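Home | About us | Storage | Care guides | Contact

About Manwood

Reading time: 2 minutes
Last updated: August

Manwood supplies desk and shelf storage to schools, small offices and people who work from home. The range is narrow on purpose. We sell open containers in metal mesh, trays, drawer inserts and the labels that go with them. We do not sell desks, chairs or stationery.

The business was started by Hòa Mai, who had spent 15 years fitting out classrooms and kept being asked where the small things should go. Thiện Mạch joined later and now runs the workshop and the returns bench. There are eight of us in total, all based at the Cleltska site. Orders placed before 3 p.m. leave the same day.

Mesh is the material we know best. It weighs little, lets dust fall through and shows what is inside without the container being lifted down. Its weak points are the rim and the corners. A sharp wire end will mark a table top, so each rim is folded over and each base corner is checked by hand before packing. Containers that fail go back for refinishing or are sold as seconds.

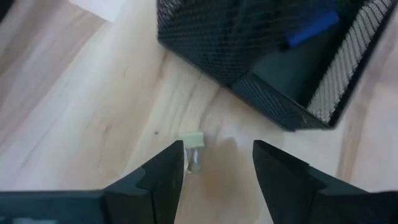

Black wire-mesh container on a wooden surface, with a blue item inside.

Our two main lines are Cao and Kistine. Cao is the desk line: fine mesh, black finish, sized for pens, notebooks and chargers. Kistine is the shelf line, with a heavier wire and a deeper body for files and boxed supplies. Both are finished with a powder coat and both carry a guarantee of five years against rust and broken welds. Scratches from normal use are not covered.

Every new size is tried on a working desk before it goes on sale. We look at three points: whether the container slides when something is taken out with one hand, whether thin items catch in the mesh, and whether the base can be wiped without a brush. Catching is the most common fault – a narrow pencil tip will find any gap that is slightly too wide.

We currently supply 800 schools and offices. Most reorder in August, so lead times in that month are longer and large orders should be placed early. Spare labels and drawer inserts can be ordered singly at any time of year.

Visits to the workshop are by appointment. Please use the contact page and state which line you wish to see.

Delivery | Returns | Seconds | Back to top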